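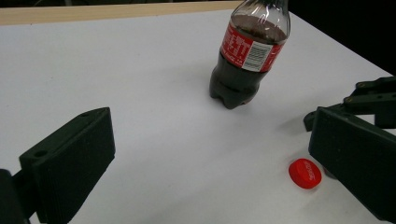

Workshop Tips: Buying Hand-Held Grippers Without Selling the Car

By Orhun Tekin
December 4, 2025

Every catalog for robot training gear shows one spotless gripper floating in white space. Your bench will look different. Our little shop in Lerum has been teaching arms to do kitchen chores for a while now, and the tips below are mostly receipts I would like to stop thinking about.

Pick the chore first

A bottle cap is a small, slippery thing and a full bottle of soda is a heavy one, and a gripper that is happy with one may sulk at the other. Write down the chores you mean to record before you open a single catalog. Then put the real objects on the table and measure them. We skipped this step and bought jaws that opened very nicely to just under the width of a soda bottle. They hold mail now.

Budget for pairs

Most kitchen jobs take two hands, so whatever the price is, double it. Then add a spare, and you are at three. Balenia will quote you for one unit unless you say otherwise, and the quote will look wonderful.

Ask what happens when a finger snaps

Printed plastic fingers are fine. They are light, they are cheap, and if you have a printer you can make another set overnight. What you want to know before paying is whether the seller gives you the files. Trundico did, after one polite email and one less polite one. With no files, assume $200 a year for replacement fingers and be pleasantly surprised if you spend less.

Look hard at the screws, too. Linkages have pivots, pivots work loose, and the tiny fasteners in them are always the size your hardware store stopped carrying. Buy a bag with the first order.

Leave money for the dull stuff

This is where the plan usually falls apart. My first budget had a line for grippers, a line for a computer and nothing else, as if the whole business would take place in midair. You will also want:

A plain white surface. Foam board from the craft store does the job, and you can throw it out when it gets sticky.

Longer cables than you think. Measure from the bench to the computer with your arms stretched as far as they go, then add 6 feet.

Something to keep those cables off the floor. I mention this as a man who has gone down with a gripper in each hand.

Groceries. Cola, mostly. Put it on its own line or somebody in accounting will ask. 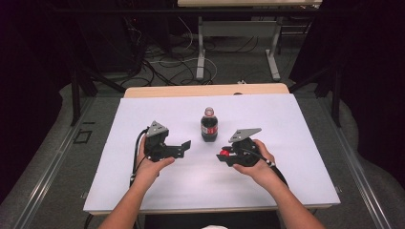 Try before you buy, for longer than is polite

Any gripper feels good for a minute. Gunvor Midtbø, who does most of our recording, won't give an opinion until she has held a pair for a full afternoon, and she has sent back two that I had already fallen for. Stand at a table of your own height. Keep both grippers up over the work with the cables attached, since a cable tugging at the back changes how the thing sits in your hand. If your wrists are complaining by lunch, keep shopping.

Plan around delivery, too

Addo told us eight weeks for the last pair and meant it, which I found unsettling. If you hope to be recording in February, order now, and pay for the table and the boards while you wait. Used gear is worth a look as well — ask for a short video of the jaws opening and closing all the way, with the sound on. Clicking is negotiable. Grinding gets you a discount and a project for the weekend.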